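How to Run for a Seat on the Dronbridge Student Events Board

Elections for the Events Board take place each November. The board has 11 seats, and 4 of them are open to first-year students. You don't need experience in student government to run, but you do need to turn in your paperwork on time.

1. Check that you can run

You must be enrolled full time and live on campus or in Wotamwood Apartments. If you transferred this fall, ask the Student Life office to confirm your status before you start collecting signatures.

2. Pick up a nomination packet

Packets are at the front desk of Kettle Hall. Each one has a petition sheet, a spending form and a copy of the campaign rules. Crisóforo Robles handles elections for the office and can answer questions about any of the forms. He is usually at the desk until 4:30 p.m.

3. Collect your signatures

You need 50 signatures from students in your class year. Get more than that. Last fall Bradley Birkett turned in a full sheet and lost nine names to bad handwriting and wrong ID numbers. He had an evening to replace them.
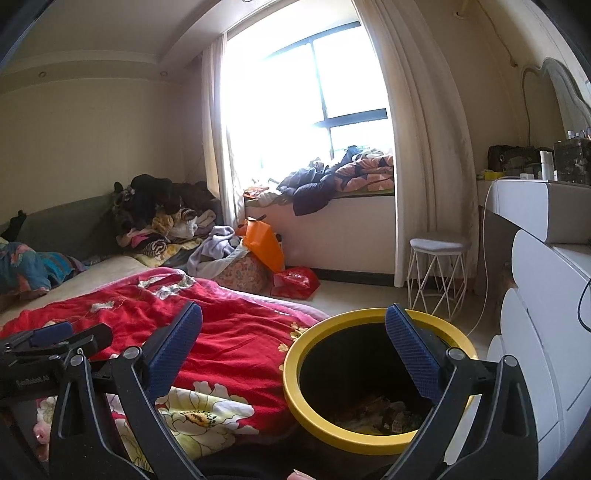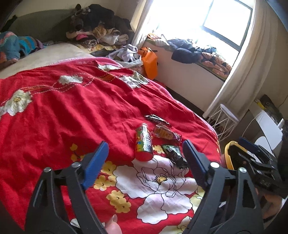 The easiest place to collect signatures is your own residence hall. Go in the early evening, when people are back from dinner and doors are open. Ask before you step into a room, and bring a clipboard so the sheet stays flat. Otherwise you will be asking people to sign on top of a red bedspread with snack packets on it, and a pen goes straight through paper on a soft surface. Print your name and the seat you want at the top of every sheet before you leave your room.

4. Write your statement

Statements go on the voting page and are limited to 150 words. Say what kind of events you would plan and how you would pay for them. The board's budget is already set for the year, so don't promise a concert unless you know where the money is coming from.

5. Put up posters

Posters can go on public bulletin boards and on your own door. They can't go on glass, elevators or painted walls. Each one needs a stamp from the front desk — bring the whole stack at once. Take them down by Sunday night after the vote.

6. Get people to vote

Voting is online and open for two days. Last year 1,062 students voted, and the last first-year seat went to a candidate with 313 votes. Send your friends the link on the first morning, then remind them once.

Recent Posts

How to Reserve a Room in Kettle Hall
Skorkum Weekend: Sign-Up Dates for Clubs
What the Events Board Does
Starting a New Student Club
Spending Form Questions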